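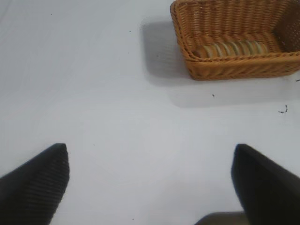
Basket and disc task: report for the period from September

Prepared by Mbali Mkhize for Nighat Paracha
Truvavden project, 16 December 2021

Dear Nighat,

Thank you for your patience with us, and for your kind note after our last call, which I read out to the team and which went down very well. I promised you a proper written account before everybody disappears for the holidays, so I hope you will forgive me if it runs on a bit.

Where we have got to

We have recorded 1177 demonstrations since September, all on the white table, all with one of us steering the arm by hand control while the wrist camera and the joint readings are saved together. Of those, 980 have passed checking and are in the set that Leiva is training on. The remaining 197 are kept in a separate folder and I would rather we didn't throw them away, as a fair number are perfectly good grasps with a spoilt start or a late stop, and Leiva thinks they may be useful later on for teaching the system to tell a tidy attempt from an untidy one.

The woven basket has been the heart of it. You asked in the summer whether we really needed a basket at all when a plain tray would be so much quicker, and I did wonder about that myself in the early weeks! But the rim is thick and rounded, the weave throws all sorts of little shadows, and when the pale discs stand on edge in a row along the bottom only their tops peek over the front. From the wrist the fingers have to come in over that rim before they can close on anything, and the approach is just what we want the system to learn. With the tray it would have learned to go straight down and very little else.

How we place things

We move the basket between recordings, and turn it a little as well, so that it is often well off to one side of the view and not fully in sight when the arm sets off. In the first batch we were too neat and had it more or less in the middle every time. Leiva spotted this when the trained model reached for the middle of the table whatever we put in front of it. We redid 50 of those recordings with the basket pushed out towards the corners and have kept to the wider placements ever since.

Crumbs and bits of fibre do turn up on the table. We wipe it down at the start of a session and then leave it be until the end, so there are specks in plenty of the recordings. I am quite comfortable with that, as no kitchen or packing bench is going to be spotless either.

What has been harder than we hoped

Light, mostly. The table is matt and pale and goes slightly blue on one side at certain times, and the inside of the basket can be very dark at one end while the near rim is bright. We have asked Urnix for 2 diffuser panels and they have quoted within what you already approved, so there is nothing for you to sign.

The labelling tool, Kukeo, lost its place a few times in October when clips were very long. Nothing was lost for good, but it cost us the better part of a week. We now cut the clips before loading them.

Next steps

In the new year we would like to carry on with the same discs in shorter rows, then in a basket that is only partly filled, and after that move on to a second container with higher sides. I would be very glad of an hour with you before we settle on the container, if you can spare it.

The spending sheet follows separately. We are inside the budget on everything except storage drives, and I have put a note beside that line.

With warm wishes to you and everyone there,

Mbali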